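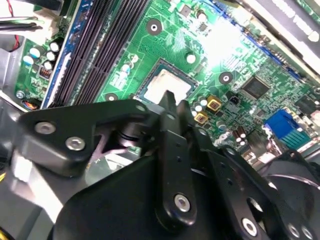 The arm over the green board, open day at Tronier.

My sister had two passes and a cold, so I got hers, and that's how I ended up in June in a building that used to bottle Ritetti soda, wearing paper covers on my good shoes.

Our guide was Nadège Bodin and she walked fast. There were 35 of us at the front door and I'd bet a good third were lost by the snack table (I was nearly one of them, they had those little almond cakes). She took us past the Storport shelves, which slide around by themselves and hum, and then into a long room where an arm was leaning into an open computer case.

"It's taking old machines apart," she said. "Ask me anything."

A boy of maybe nine asked if it had a name. It did! Riviere, after the street the founders grew up on. He looked let down. I think he wanted Crusher.

Now, I spent seven years fixing computers in the back of my uncle's store, so I pushed up to the rail. Big green board, cooler off already, the processor sitting bare in its socket with that flat gray lid. And this black finger pointing right at it. I knew that spot. I've bent pins in that spot. I once held my breath so long over one of those that my uncle came and took the screwdriver out of my hand.

"Is it nervous?" I asked. Out loud, to a grown woman with a clipboard.

Nadège didn't laugh. "I am," she said. "Every time."

So we stood there, the two of us, and the boy, who had come back and was standing on my paper shoe. Somebody's phone rang and got shushed. I could hear the shelves next door.

"My uncle would've hated this," I whispered.

"Mine too," she said. "He works in accounting here. He wanted to buy a van."

The boy tugged my sleeve and asked if I was crying, and I told him it was the lights, and he said okay and gave me half an almond cake out of his pocket.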